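Plekis marble

Plekis marble is a dark brown-gray decorative stone quarried near the town of Cilari and used mainly for countertops, window sills, stair treads and floor tile. It takes its name from the Plekis ridge, where the stone lies close to the surface along the southern slope. It is sold in polished and honed finishes.

Geology

The Plekis beds formed from limestone that was changed by heat and pressure during the folding of the ridge. Fine organic matter trapped in the original sediment gives the stone its dark ground color. Later cracks filled with calcite, leaving white and tan veins that differ in width from one bed to the next. The upper beds are heavily fractured and are used only for crushed stone. Blocks suitable for slabs come from the lower beds, which are around 30 meters thick at the main quarry.

Quarrying

Small workings on the ridge supplied door sills and hearthstones to farms in the district long before any stone left the area. Regular production began after a rail spur reached Cilari, and the first large contract was for the floor of the town's market hall. Blocks are cut from the face with diamond wire and moved to a yard at the foot of the slope, where they are graded by color and soundness. Work stops in February, when frost makes the upper road unsafe.

The main quarry is operated by the firm Prurnivier, which also runs the sawmill in Cilari. A smaller pit on the eastern end of the ridge, known as Kiss, produced a paler variety until its lease ended. The last yearly return for Kiss recorded 3,046 tons of stone.

Properties and use

Like other marbles, the stone is fairly soft and is marked by acids such as vinegar and lemon juice. Dull spots left by acid show more clearly on the polished finish than on the honed one. Kitchen slabs are usually cut 3 centimeters thick, while wall tile is cut 10 millimeters thick. A penetrating sealer slows staining but does not prevent etching. Outdoor use is limited, as the dark color fades in strong sun.

Digital material libraries used by interior designers often include dark veined marbles of this kind.

See also
Marble
Dimension stone
Countertop
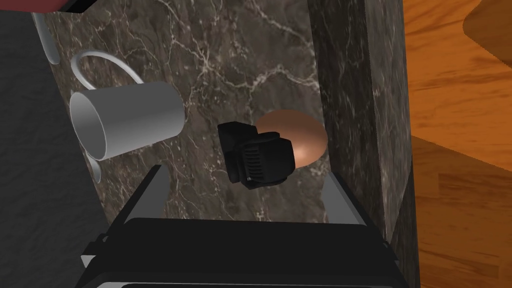 Computer rendering of a dark brown-gray marble countertop with thin white and pale tan veins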